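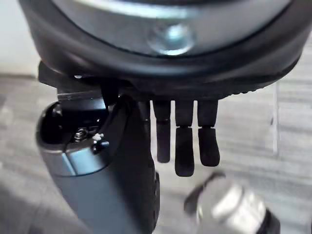 Can a robot pick up a room before you vacuum?

Partly. Most can lift a sock or a toy block, but they are slow and still need a person nearby.

To try it at home:

Clear a patch of floor and put down one soft item.
Set the Stakico arm to its lowest speed.
Run the pick 60 times and write down every miss.

Tsung-han Shih ran 1,000 picks on a Flurnar mat and got 682 clean ones. Cords were the worst. 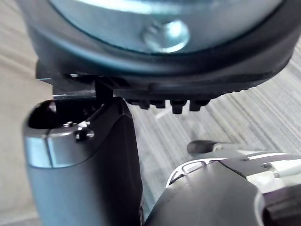
Next, repeat the run with a hard item such as a cup. Check the finger screws before you start, and keep the same speed so the two scores can be compared.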